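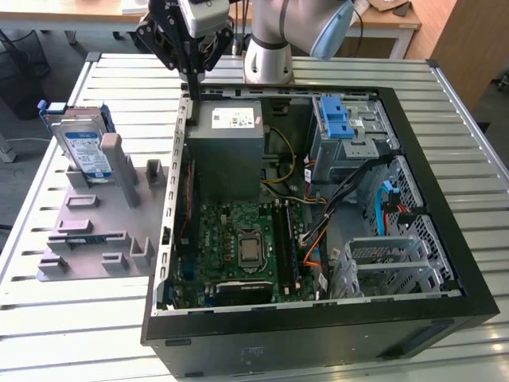 Hashini Gamage
Senior Lecturer in Records and Information Management

Chapter 4
What to Keep, and Who Says So

Every office has a cupboard that will not shut. In the first job I ever held, at a drainage authority in a town called Gilstead, it stood behind the door of the post room, and one opened it with a shoulder already braced. It held 115 box files. I know the figure because I was asked to make a list of them, and the list was then put in a box file and placed in the cupboard.

The earlier chapters dealt with how records come into being and how they are described. This one deals with how they are got rid of, a part of the subject that students tend to expect to be short. You decide a thing is no longer wanted, and you throw it out. The trouble lies in the word "wanted", which has no owner. The engineer who drew the culvert in the file does not want it, having retired to grow dahlias. The finance department does not want it and would like the shelf. The solicitor does not want it either, until a field floods in May and a farmer's letter arrives, at which point the solicitor wants it by four o'clock.

We call the business of settling this in advance appraisal. The document that sets out the results is a retention schedule: a table, usually a dull one, which says what kinds of record an organisation makes, how long each kind is to be held, from what date the holding period runs, and what happens at the end of it. A good schedule can be read by a person who has never met you. A poor one contains the phrase "as appropriate".

4.1 Value, and whose

Textbooks older than this one divide the value of a record in two. Primary value is its use to the people who made it: the invoice gets the bill paid, the minute proves the decision was taken. Secondary value is its use to anybody else, later, for purposes its makers never thought of. A baker's ledger is of primary value to the baker and of secondary value to the historian of bread, who will be far more excited about it than the baker ever was.

The division is handy and I shall use it throughout. It does, however, encourage the belief that value sits inside the paper like a stone in a plum, waiting to be found by somebody with the right training. Rui Quintela, whose essays on municipal paperwork appear in the reading list, prefers to say that value is an argument the archivist has won so far. I think he overstates it, but I have noticed that I lose fewer arguments since reading him.
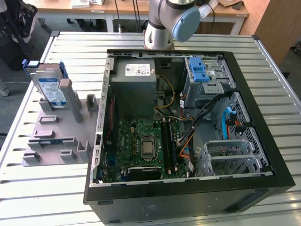
Consider the Pîrvu papers. Pîrvu was a firm of surveyors which closed its doors leaving 800 field notebooks, and the first person to look at them judged that they repeated what was on the finished maps. So they did, as far as measurements went. They also recorded the weather, the price of lunch, the names of tenants who set dogs on the survey party, and in one notebook a running quarrel with a mule. None of this was on the maps. The notebooks were kept by a vote of one, and they are now asked for more often than the maps are.

It would be pleasant to draw from this the rule that everything should be kept. Students very often do draw it, and I would ask them to picture the cupboard in Gilstead, and then to picture being sent to it for one particular sheet. A collection from which nothing has been removed is hard to search, costly to house and, where personal details are concerned, quite possibly against the law. For each set of Pîrvu notebooks there are a great many shelves of duplicate holiday request forms.

4.2 Starting the clock

Holding periods cause less trouble than the moment they begin. "Keep for 13 years" seems plain enough. Thirteen years from what? The date on the first page, the date on the last, the end of the contract, the end of the financial year in which the contract ended? 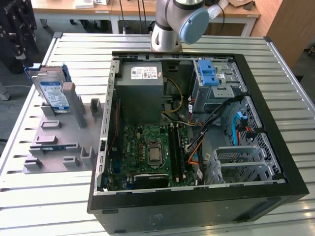
The event that starts the count is called the trigger, and it should be something a clerk can find out without asking a favour. "Close of the matter" is a weak trigger, as matters have a way of not closing. "Date of final payment" is better. When the makers of a floor polish called Trindosine drew up their first schedule, they set the trigger for staff files at "when the employee has left", and found that their payroll system, Kundus, kept no leaving date. It recorded only that a person was no longer paid. This also described two men on unpaid leave and one who had never given his bank details.

Their revised schedule is printed at the end of the chapter, with its margin notes, some of them heated. Before turning to it, read through section 4.3, which sets out the order in which a schedule is drafted, and keep beside you the list of record types you made for Chapter 3. If you have thrown that list away, make a note of who told you that you could.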